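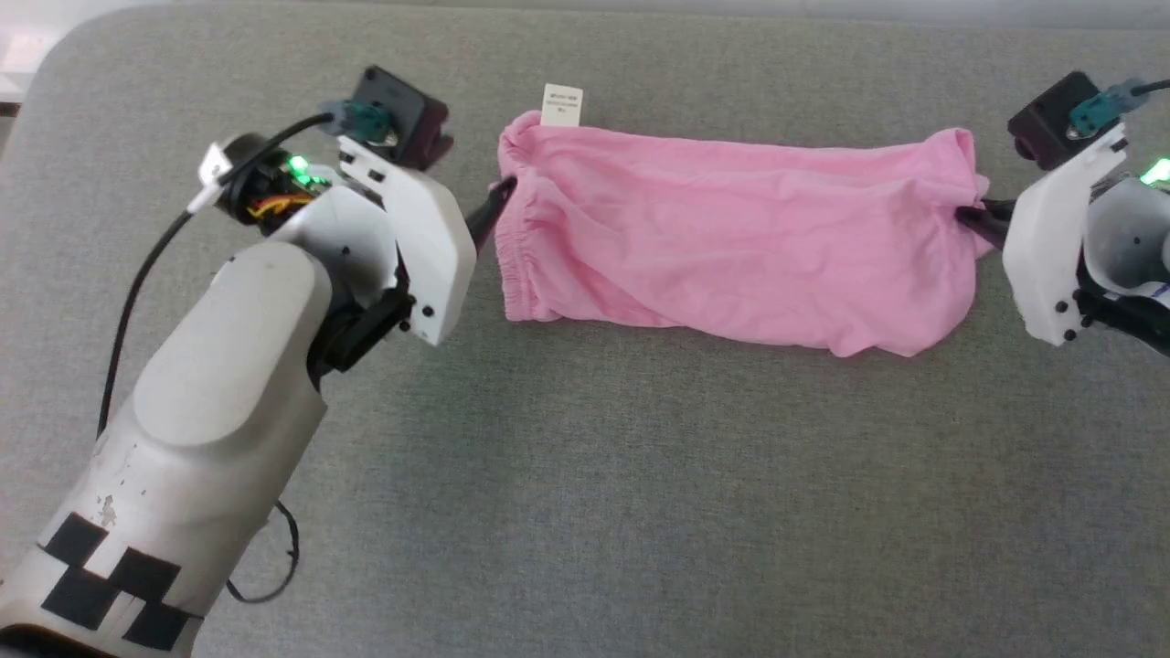

Visit report: Estalum finishing plant, Prurnham

Arrival and scope

The visit took place in December and started at 8:30 in the morning. Our group had asked to see the wet finishing line and the test room, with enough time in each to ask about water use and shrinkage control. Karim Belhaj, the plant manager, met us at the gate and gave the safety talk himself. Hearing protection is required in the dye hall and optional elsewhere.

Estalum finishes cotton and cotton-blend knits for children's wear and sleepwear. It does not knit and it does not sew. Greige fabric arrives in rolls from two suppliers, and finished fabric leaves for the garment makers, who send back a small number of sewn pieces for wash testing.

Dye hall

There are 12 jet machines in the hall, all on the ground floor, arranged in two rows with a drain channel between them. The older row was rebuilt after a change of pumps and now runs at a lower liquor ratio than before. Pale shades are kept on the older row and dark shades on the newer one, to limit cleaning between lots. Pinks and light yellows cause the most rework. A slight change in the hardness of the supply water shows up as a dull cast, and the plant softens all incoming water for this reason.

Dosing of salt and alkali is automatic. Dye powders are still weighed by hand in a separate room with its own extraction. Naima Sqalli runs this room and keeps a paper log beside the electronic one. We compared four entries across the two and found no differences.

A standard lot of single jersey weighs 658 kg. Lots above 683 kg are split over two machines, and the two halves are then matched under the light cabinet before drying. Several of us asked why the limit was not a round number. It was set by trial on the older row and has been left alone.

Drying and compacting

The stenter is a Venamex unit with eight chambers. Fabric enters with overfeed, so that it can relax lengthwise while it is held at width. From there it goes to the compactor, where most of the remaining length shrinkage is taken out. Fabric weight is checked at both ends of every roll with a round cutter and a bench scale.

Heat recovery from the stenter exhaust was installed last winter and preheats process water. Belhaj was frank that the exchanger clogs with lint faster than the supplier said it would – it is opened and cleaned every second shift.

Test room

Hatem Zerouali took us through the test room, which was the most useful part of the day. Sewn samples are measured flat, washed, dried and measured again. Waistbands are measured both relaxed and extended, and the extended figure is the one that most often fails. Elastic and fabric shrink by different amounts, and a waistband that was even before washing may pucker afterwards. Zerouali's view is that the elastic should be pre-shrunk at the garment maker. The garment makers do not all agree.

Care label text is also checked against results. If a fabric passes at 40 degrees but not at 60, the label has to say 40, whatever the buyer wanted.

Effluent

The balancing tank holds 2250 cubic meters. Color removal is done on site, and final treatment is done by the town. We did not see the sludge press, as it was down for a belt change.

Points to follow up

Ask Kenza Bouzid for the softener regeneration schedule.
Get the shrinkage results for the Ghoneim rib fabric, before and after compacting.
Check whether our own extended waistband method uses the same load as Estalum's.

Report prepared by Hajar Kamel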